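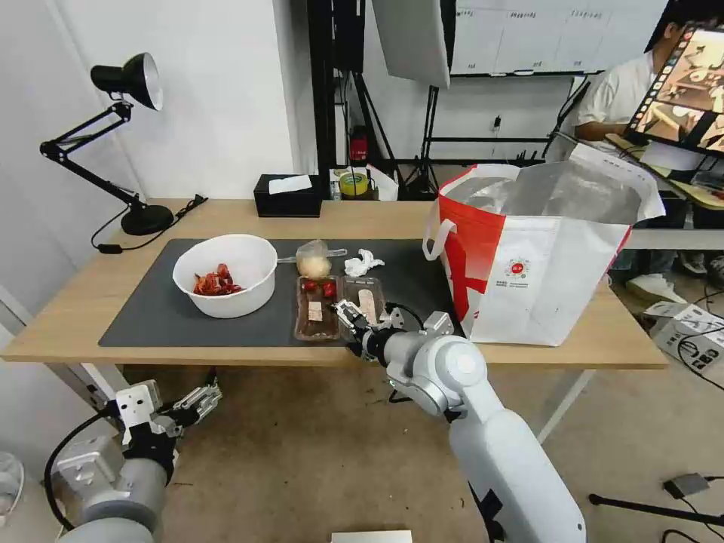
Horent T2 Table Clearing Cell

The Horent T2 is a two-arm cell for sorting and clearing used tableware and food trays in staff canteens and small catering kitchens. It works at a standard table and does not need a conveyor.

Operation
Both arms work from the same side of the table. Either arm can pick, and the second arm can hold a tray steady while the first removes what is in it. Food waste, disposable packaging and reusable items go to separate drop points, which are set by the site during installation. Items the cell can't identify are left in place and listed on the operator screen.

Specifications
Arms: 2
End effector: parallel gripper, one per arm
Drop points: up to 9
Stored item classes: 128
Changeover between table layouts: 18 minutes
Finger pads: removable, dishwasher safe
Operator stations: 1

Staffing and duties
The T2 changes the clearing job more than it shortens it. At the Clotulcombe site, clearing staff used to scrape and stack by hand for the whole lunch period. They now rotate through the operator station in 20 minute turns, confirm unknown items and empty the drop bins. Wet sauces, bones and shells still produce most of the stops.

"Wrist complaints went down, questions about the screen went up," says Gaetano Zanetti, shift lead at Clotulcombe. "We had to write the operator turn into the rota as real work - at first people treated it as a break."

Sites should plan for this before delivery. Tegan Ngata in our installation group provides a duty template covering rotation, bin emptying and pad cleaning.

Cleaning
Wipe the arms with a damp cloth at the end of each shift. Do not spray the joints. Remove the finger pads and wash them separately. Mats can be lifted off with the arms parked.

Options
Yuen soft finger set, for thin-walled trays
Trutell logging module, exports stops by item class
Second operator screen

Lead time and pricing on request. Orders placed before October include one extra set of finger pads.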